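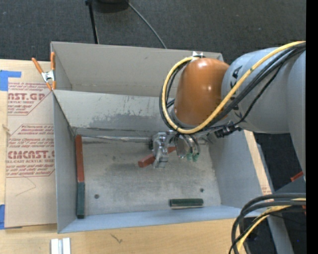 Guides > Storage > Big tubs and bins > Setting up a divided bin

Part 7: Getting your divided bin ready to use

Right, so you've got your bin home and it's sitting in the hall getting in everybody's way. I've set up a fair few of these now (the big grey open-topped sort, with a narrow compartment at the back and a roomy one at the front) and it's a half-hour job if you do it in a sensible order. I'm going by my Stanholm one, but the Coltton is near enough the same and you can follow along with either.

What you'll need: a bowl of warm water, washing-up liquid, two old cloths, a tape measure and somewhere flat to work. I do mine on a wooden table, which saves my knees no end!

1. Put the bin on the table with the narrow compartment furthest from you. Get this the right way round at the start, you'll be reaching into the front one far more often.

2. Wipe out both compartments. Start with the back one, and run a corner of the cloth along the bottom of the wall where dust loves to sit.

3. Do the divider next. It slopes, so the mucky water runs down to the bottom edge and you'll want your second cloth there.

Note: if your bin is second-hand, the lower part of the divider will probably be scuffed. Mine is. It's where everything lands when you drop it in, and no amount of scrubbing brings the colour back (I tried, my arms ached for ages). Leave it be.

Caution: no scouring pads. They take off more than the dirt.

4. Dry everything, then leave the bin to air until teatime.

5. Measure your longest block or box and check it against the front compartment. My longest is 41 cm. Anything that won't lie flat can go in on the diagonal, though you lose a bit of space that way.

6. Load the heavy solid things first, straight on to the floor of the front compartment. Lower them in, don't drop them! See the note about scuffs.

7. Keep the narrow compartment for thin stuff, or leave it empty for now. I left mine empty for weeks and then it filled up all by itself with sandpaper and offcuts.

Caution: don't drag a full bin off the table by its rim. Take the heavy things out, move the bin, put them back. Boring, I know.

If the bin rocks once it's loaded, go on to Part 8, where I get very excited about felt pads.

Comments (3)

dilport_dabbler: Did mine in February and skipped the airing. Smelt like a wet dog till Easter.

Marrowfat93: Does this work for the Testa one as well? The divider on mine is upright.

tinshed: I put cardboard down against the slope before loading and the scuffing has pretty much stopped. Might be worth adding as a step?

We use cookies to remember your settings and see which guides get read. Accept all | Manage choices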